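Imprimir | Enviar por e-mail

Pesquisar no site Pesquisar Digite o termo

Perguntas frequentes: projeto Nishad, manipulação com dois braços

Atualizado em 2 de maio de 2026

Desde que publicamos os primeiros resultados, a caixa de entrada não parou mais (que alegria!). Juntamos as perguntas que mais aparecem. Se a sua ficou de fora, escreva para nós pelo formulário de contato.

O que é o Nishad, em poucas palavras?

É um método de aprendizagem por imitação para dois braços trabalhando sobre a mesma mesa. Uma pessoa conduz os braços por teleoperação, gravamos as demonstrações e treinamos uma política que recebe as imagens das câmeras e devolve os movimentos. Até aí, nada de muito diferente do que outros grupos fazem. O que nos empolga é a segunda etapa: a política aprende também a prever quando um braço precisa esperar pelo outro. Chamamos isso de sinal de espera, e foi ele que mudou os nossos números.

Quem faz parte da equipe?

Florencia Zúñiga coordena a parte de aprendizagem e Babatunde Mohammed cuida do controle e da calibração. O laboratório fica em Millham, e os testes de repetição são feitos em Ivuscombe, numa segunda bancada montada com as mesmas medidas.

Por que dois braços? Um só não resolve?

Para pegar e largar, resolve muito bem! Mas basta pensar em abrir uma gaveta leve: se ninguém segura a caixa, ela vem junto. Segurar com um lado e agir com o outro é uma coisa que fazemos o dia inteiro sem perceber, e para uma política aprendida é um problema delicioso, cheio de pequenos conflitos de tempo e de espaço.

Quantas demonstrações são necessárias?

No conjunto atual usamos 80 demonstrações por tarefa. Com 28 a política já faz o movimento geral, mas hesita no momento do contato e às vezes fica parada com os dedos a poucos milímetros do objeto. É até bonito de assistir, mas não serve para muita coisa.

Que objetos vocês usam?

Coisas comuns, de tamanhos e acabamentos variados: caixinhas com puxador, peças com alça, cubos, tigelas. Gostamos especialmente das superfícies brilhantes, porque o reflexo muda conforme o braço se aproxima e isso obriga a rede a não confiar demais na cor. Também deixamos objetos que não participam da tarefa espalhados pela mesa. No começo tirávamos tudo, e a política aprendia lindamente... até alguém esquecer uma peça por perto.
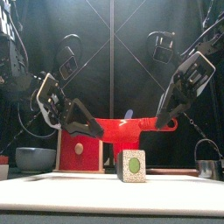
A disposição muda a cada tentativa. Babatunde escreveu um pequeno script que sorteia as posições, e quem opera arruma a mesa seguindo o sorteio, mesmo quando sai uma combinação antipática, com uma peça tapando parte da outra. Essas oclusões são justamente as tentativas que mais ensinam.

As câmeras ficam onde?

Há uma câmera em cada punho e outra fixa, que vê a mesa toda. Testamos sem a fixa e o resultado caiu bastante nas tarefas em que os dois braços se aproximam do mesmo objeto. Sem as de punho a queda aparece em outro ponto: no ajuste final dos dedos.

Qual foi o resultado principal?

Em 4 tarefas com dois braços, o sinal de espera reduziu quase pela metade as colisões entre as garras, em comparação com a mesma rede treinada sem ele. O tempo por tentativa subiu um pouquinho, e achamos uma troca excelente. A taxa de sucesso melhorou em três tarefas e ficou igual na quarta, a de encaixe, que continua nos tirando o sono.

O que ainda não funciona?

Objetos transparentes, tecidos e qualquer coisa que role. A política também se perde se a mesa for deslocada alguns centímetros depois da calibração. E ainda não sabemos dizer com segurança se ela generaliza para peças com alça de formato muito diferente das que estavam no treino; temos indícios animadores, mas poucos testes.

O sinal de espera é programado à mão?

Não! Ele é extraído das próprias demonstrações. Quando uma pessoa desacelera um braço enquanto o outro se move, isso fica registrado nas velocidades das juntas. Florencia percebeu o padrão olhando gráficos de um treino que tinha dado errado.

Vão liberar os dados e o código?

Vamos. O código sai primeiro, com o nome Jivurberg, e a previsão para as gravações é agosto. Falta revisar as anotações de duas tarefas.

Posso reproduzir com outros braços?

Em princípio, sim. O método só precisa das posições das juntas, da abertura das garras e de imagens sincronizadas. A sincronização merece atenção: com atraso entre as câmeras, o sinal de espera fica borrado e o ganho some.

Compartilhar (28) | Comentários (2)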